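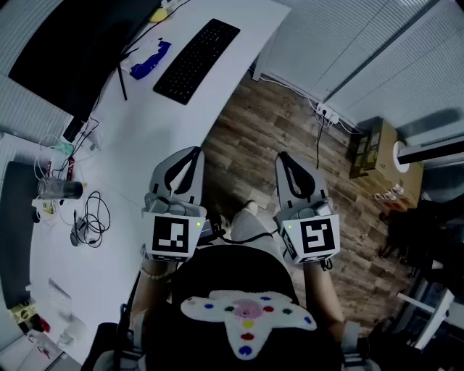

Issue 9

Reading time: 2 minutes

About us

Urkska is a desk company, and we love desks! We began in January with two people, one spare room in Hallau and a shared feeling that the place where you spend most of your day deserves more thought than it usually gets. Fidelina Tello draws the layouts. Carol Rowbotham goes out and meets the people who have to live with them, which means she hears a lot about cables.

Most of our work is with desks that are already there and already busy. A big black monitor, a keyboard, something to drink out of, and then the leads, which seem to gather in one corner whatever you do. We like a desk like that. It tells us what somebody reaches for all day, and we start from there: where the power comes in, how far the keyboard needs to travel, what could move to a shelf (or go home in a bag).

White desktops are a favourite of ours. They bounce the daylight about and you can find a black plug on them in seconds. We're also very fond of a curved front edge, and Fidelina will talk about those for as long as you let her.
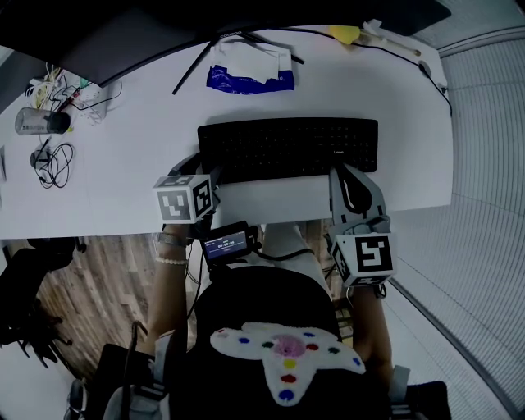

Dwayne Blackwood wrote to tell us that he had put off sorting his desk for years, that the power strip was the only thing he really needed to move, and that he now wants us to come and look at his wife's.

We'd be delighted to, Dwayne. Home visits run in Hallau and Valderrama, and we can usually fit in a small office of up to nine desks in one day. Bring us your tangles!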